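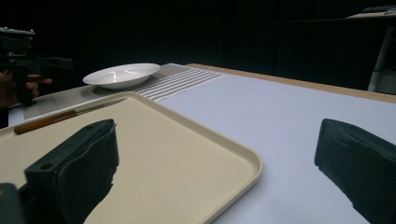

Search notebook Go
November – Themis Antoniadis

Started the entry at the small table again after lunch. The aim for the afternoon was to settle a layout for the place setting task and write it down properly, because my notes under sheet 2548 say only "tray near, plate far", and that could mean anything.

Items out of the Nistumo crate: the beige tray, the knife with the wooden handle, white crockery, the striped mat. Tzanetos wants the mat on the left whatever else changes, so I have stopped arguing about it. I would have had it in the middle.

Knife on the tray, along the far rim, handle to the left. I tried it across the middle of the tray first and didn't like it, as there was too little room left for anything else. Putting it parallel to the rim is easy to describe to the next person and easy to check against the sheet. Blade away from whoever is standing at the near side, please – I have added that in capitals.

The tray goes at the near edge, in the centre. It can lap over the bottom of the mat by a finger's width or two. I had a go at keeping the two apart and gave up, the board isn't deep enough.

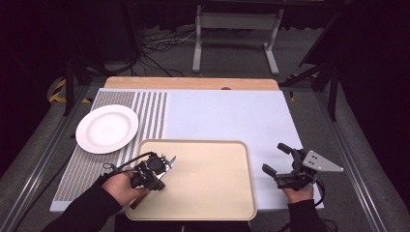 Tray empty, plate at the back of the striped mat.

The plate should sit flat on the mat. Over a full run of 10 resets I shifted it myself twice with my sleeve, reaching past it, so either roll sleeves up or work from the front. Nearly 17 minutes for the lot, including stopping to write. Tzanetos was quicker last time but he doesn't write anything down.

Wiped the tray with a damp cloth between sets. It marks easily and the marks show.

Still to do:
Put the layout on a clean sheet, number 3703, and cross out 2548.
Ask Plernia whether the second tray is on its way or was never ordered.
Find a proper sleeve for the knife. A folded tea towel in the crate will do until then.
Decide on a fork. I think leave it out.

Crate is back on the bottom shelf, knife wrapped, mat rolled with the stripes outwards. I folded it last time and the crease took until Saturday to drop out.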